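**To:** Edvin Tangen
**From:** Site services, Skorkness
**Re:** Self-serve coffee pilot, progress to Friday, September 5, 2025

You asked for a plain account of where the money has gone, so I'll start with the part I like least. The Droletti machines are in, all 8 of them, and they make a decent cup. Whether they make a better cup than the old ones is another matter. Cluvix says so in its sales pack, but the tasting it quotes was run by Cluvix.

Sales are up on February. I wouldn't read much into that. We had two floors closed in February and the price of a latte was different, so the comparison flatters us. I have asked Tanner for the till data by floor and will believe the growth when I see it there.

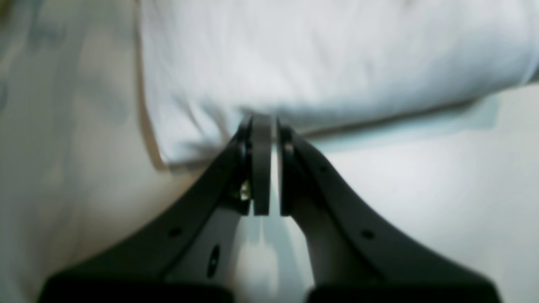
*Crumpled white fabric and black gripper fingers*

Milk is still the weak point. The contract promises a fresh delivery within 30 hours of an order. Twice it took longer, and both times the supplier blamed our loading bay hours, which have not changed in years. I've put this in writing and have had a polite reply with no dates in it.

Cleaning takes longer than we were told. The brochure talks about a quick rinse at close. Our staff do a full strip-down of the milk lines, and the overtime for that was never in the budget. I'd like to move it there before the next review – at present it sits under "sundries" and looks like waste.

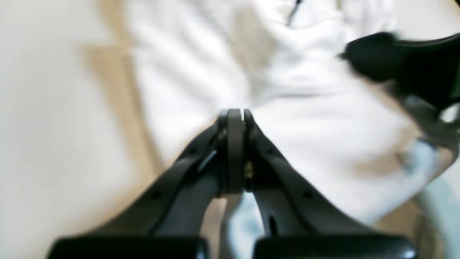

*Gripper, fingertips close together*

On beans, we have used the first 1000 kilos and reordered the same blend. The supplier's claims about farm sourcing rest on a certificate I have only seen as a scan. I've asked for the original audit summary. Until it comes I would keep the wording off our cups and posters.

The loyalty app is live. Sign-ups look healthy, but most of them came with a free drink, and I'd wait to see who pays for a second one.
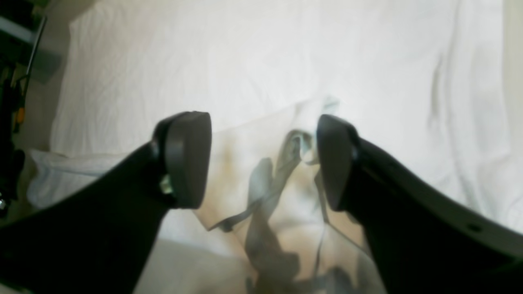

*Plastic bag on white fabric*

Next steps:

- till data from Tanner, split by floor
- revised delivery terms, with penalties
- cleaning hours moved to their own budget line
- no further machines ordered until the above is settled

Cluvix has offered a discount if we sign for the second site this month. I recommend we let it lapse.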